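Looking after the hand

2025-03-13

On our cell the arm gives me almost no work. The hand gives me work every week. We call the cell Brenda, and she moves fruit between a basket and a shelf for the tests of the Titano software.

The glove is the first thing to check. I look at the tips of the fingers with a lamp, because a small cut there grows very quickly. In December I changed the glove too late and I had to clean banana from a joint with cotton sticks. Now I change it after 1,000 grips, also if it looks good.

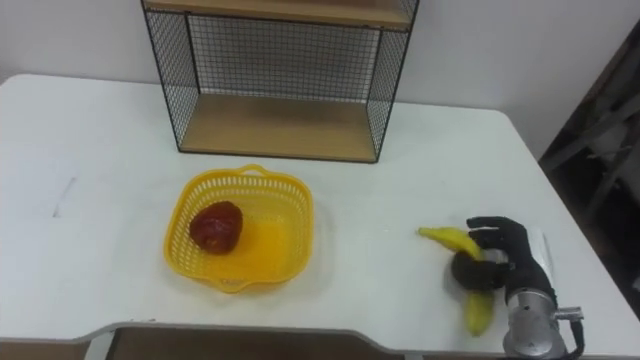 Emiliano Maldonado

A banana is my favorite test after a new glove. If the grip force is too high, the skin shows it some minutes later with a brown line. I start at 20 percent and I go up only if the fruit slips. With 25 percent I never needed more, but apples want a different setting.

Then comes the cable at the wrist. It must keep a loop, so that the wrist can turn without pulling on the plug. I turn the wrist slowly to both ends by hand control and I watch the loop all the time.

Last, I write the grip counter in the notebook. Today it says 544, so this glove has still some life. Next week I want to look at the screws of the thumb.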